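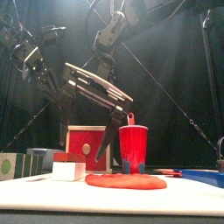 Toy Shelf Sort-Out, June

The toy table gets done once a year, in June, on the grounds that it is too hot to do the loft. Everything comes off the shelf, gets wiped, and either goes back or goes to the Gistgate swap. The Gistgate swap is where we got most of it, so I expect some of these things have been round more than once.

One picture this time and a lot of notes. Last year's gallery had almost 100 pictures and my sister-in-law said she had enjoyed "the first few".

The red cup
Plastic, tapered, with a paler rim and a little red tab with a hole in it sticking up at the top. Two patches of blue down near the base. It has been a bath toy, a paint pot and a hat for a bear. Staying.

The felt
Orange-red, fuzzy, and oval if you are feeling generous. I cut it out myself to stand things on, freehand, during a programme about canals. The cup lives on it. The bear was offered it and declined.

The red box
Light wood round the front and a round tan knob, set a touch to the left. We had a long talk about whether the knob should be in the middle. It has been off-centre for as long as we've had it and is staying off-centre. Wiped with a damp cloth and put back.

White block, dark red block
One on top of the other, flat one uppermost. They came in a Hinrichs tub of 200, bought second-hand, and I could not tell you where the other 198 are. Under the sofa, mainly.

The grey block
Green circle on the face, dark green stripes up the side. I say it's a washing machine. I have been told firmly that it is a bank. Staying, under either name.

The pale one at the back
Rounded top, mostly hiding behind its neighbours, pale grey. Undecided. It was undecided last year as well.

The blue flat thing
Over on the right. Tray, board, lid of something – opinions vary, and mine changes depending on whether I need a tray. The thin red and white strip beside it is going in the craft drawer, where thin strips go.

Gone to the swap
3 jigsaws, all honest about their missing pieces. A Vetier tea set without the teapot. A spinning top from 1967 that was my mother's and went as far as the front gate before I fetched it back in.

Still to do
The dressing-up bag. I opened it, looked in, and closed it again.

Search this site
Type and press enter

Comments

Rocío Becerra
It's a bank. You can see the slot where the money would go if it had one.

Flikport Mum
We've got the Hinrichs tub too! Ours came with most of its blocks and I'd happily send you a bagful, they breed in the airing cupboard.

Tam
Is the teapot white with a chipped spout? If so I think I bought it at the swap two years ago and have been using it for vinegar.

Rocío Becerra
Please don't get rid of the pale grey one until I've been round.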